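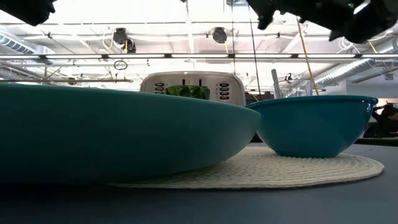

I finished merging our duplicate contact records last night. The final pass removed 2609 entries from the sales database, and the pipeline report now loads without timing out. These notes cover the method, mainly so I can repeat it next year.

Background: we run Wekance as the CRM and Stan as the quoting tool. The two sync every 20 minutes. Stan creates a new contact whenever the email on a quote does not match one in Wekance exactly, including case. A rep who types a capital letter in the address gets a second contact, and the open deal stays on the first one. Over four years this adds up.

The built-in duplicate finder in Wekance compares name and company. It does well with typing errors and badly with branch offices. Our customer Umton has nine sites, and the finder wanted to fold all of them into one account. I turned it off after the first test.

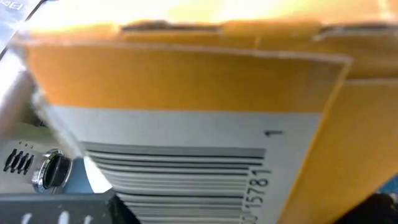

What I did was export everything to a flat file and build a match key from three fields: the email in lower case, the last seven digits of the phone number, and the postal code. Records that agreed on two of the three went into a review list. Records that agreed on all three were merged with no review. Empty fields never count as a match – I got that wrong on the first run and had a group of 800 contacts that shared nothing except a missing phone number.

For each merge the survivor is the record with the oldest open deal. If neither has an open deal, the most recent activity wins. Notes and call logs are copied over from both. Custom fields are the weak spot, as Wekance keeps only the survivor's values, so I wrote the losing values into a plain text note before merging.

The import limit is 1000 rows per file. Larger files are accepted and then cut short with no warning. Check the row count in the import log each time. 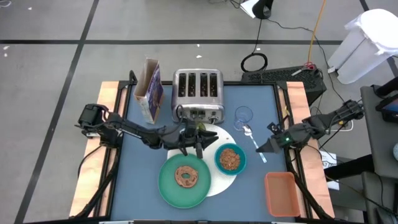
Two things are still open. The Wovotden account has contacts under both its old and new domain, and the key does not catch those. I will probably add a small table of known domain changes and run it before the key is built. The other is the sync itself. Stan has a setting called "match loosely" that ignores case, and I switched it on in the test copy at the start of April. No new duplicates there so far, but the test copy sees few quotes, so I want a full month of data before changing the live one.

The script takes roughly six minutes on my laptop. Most of that is the phone number cleanup, and I have not tried to make it faster.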